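3.2 Table settings and the arrangement of artificial produce

The second part of the study dealt with the plate as a display surface. Artificial fruit and vegetables are widely kept in homes and shop windows, yet little has been written on how full a plate must be before people regard it as finished. Following Vasconcelos and Lins, we use the term "settled plate" for an arrangement that a viewer would leave as it is. All settings used a red plate with a scalloped rim on a dark reddish-brown marble surface. The produce was drawn from the Sellura and Fomell ranges, and the list of pieces was fixed on 3/26/22. 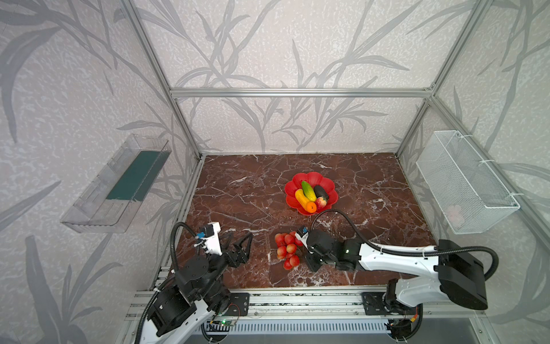
Does the shape of the rim affect where people place the first piece?
The rim matters less than the size of the piece. Long pieces such as cucumbers tend to be placed first and near the middle, and smaller ones are then fitted against them. With a plain rim the same order was found, although pieces were set slightly closer to the edge.

Bunched fruit calls for separate treatment. A single carrot or peach may be turned until it rests against its neighbours, whereas a bunch holds its own shape and takes up more room than its weight suggests. Of the 300 arrangements collected under the Batista scheme, those with a bunch were more often judged settled when it was added last. Figure 2 shows a bunch of small round fruit placed over other pieces, with its stem reaching past the rim.

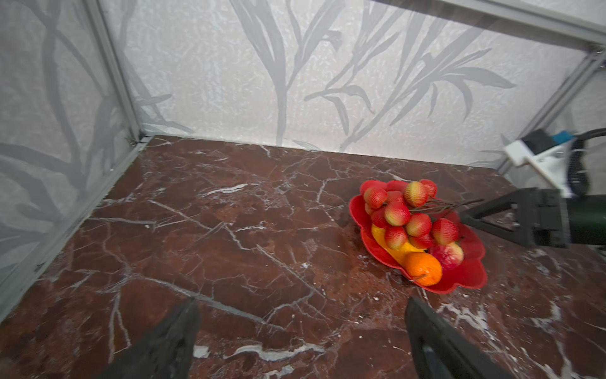 Figure 2. Heaped plate with bunched fruit uppermost.

Respondents were asked to rate each arrangement for fullness and for neatness, using the Wulline scale. The two ratings were kept apart during analysis, as a full plate was often thought untidy by the same person who preferred it. Each of the 20 respondents completed the ratings in June, and no time limit was set. Colour was recorded but was not used in the scoring; its effect is considered in Section 4.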